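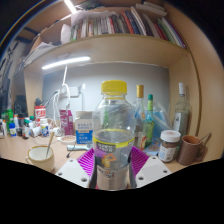 **How long can a half-finished bottle of water sit on my desk before I should stop drinking it?**

Finish it the same day if you've been drinking straight from it, and overnight in the fridge is the longest I'd stretch it. After that, give it to the basil.

Thanks to Olga Carrasco for sending that in! It arrived right as I was staring down my own desk, so you're all getting a desk item this week, like it or not.

I work at a light wood desk pushed up against the wall, and over July it stopped being a desk and became a shelf. You know how it goes. I set a carton down for a minute, then a box next to the carton, then a few little containers in front of those, and before long there's a whole village at the left end and I'm typing with my elbows tucked in like I'm on a bus. Drinks are the worst of it. There's the bottle with the yellow cap, there's the cream mug with the spoon still standing in it, and I go back and forth between them all day without ever finishing either one.

So I've been trying the Prurgate method, which is a big name for something Visitación Montes came up with at the Nemham library when we shared the back office. You set a timer for 10 minutes, and you only deal with things that hold liquid. That's it! No paper, no cords, no pens. Mugs go to the sink (spoons too, please), bottles get finished or poured on a plant, and caps go back on anything that's staying. I was snooty about it for years, and now I do it before lunch most days.

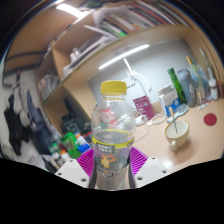
The second round is for things you wear or plug in. My glasses rule is that they never go down on top of a cable, because I've picked up the cable and launched the glasses more than once, and the last time they went behind the radiator and stayed there for a weekend. A saucer works fine for them. So does an old soap dish, or the lid off a cookie tin if you line it with a scrap of felt. Bujar Angelovski keeps his in a loaf pan, and he says it's the only thing on his desk he can find in the dark.

After that comes the village, and I'm taking that slowly. I pull out a single container each evening, open it, and decide on the spot. Tea I won't drink goes to the break table. Dried-up hand cream goes in the trash. Anything I can't identify gets one night on the windowsill with a sticky note on it, and then it's out.

A couple of you asked about coasters after the last newsletter. I use whatever flat round thing is closest, but Edin Hodžić swears by squares of cork tile cut down with kitchen scissors, and he has 40 of them left over from his hallway if you'd like a few. Catch him at the Saturday table.

Next time I'll get to Eusebio Gallardo's question about tea stains inside mugs. I've got baking soda and a rag going on two of mine already, so bring me your own tricks before then!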